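Bivow is a student robotics project at Fesasov, a technical college. Its members build and use hand-held gripper tools to record short manual tasks for robot training. The project began as an evening club with 18 members and became a credit course in its second year.

Students work in pairs at a table — one handles the gripper, the other keeps the log. A session lasts 2 hours. By May of the first course year the group had logged 2,123 recordings, of which 128 were rejected.

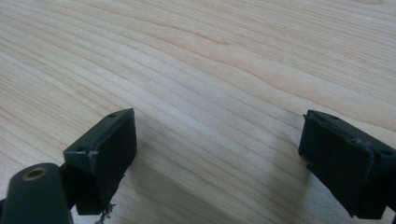
Open gripper fingers over a wooden tabletop, seen from the tool's camera

The course ends with the Drundico, an internal contest in which teams sort and stack small objects. Recordings are kept in an archive named Âu, open to all students at the college.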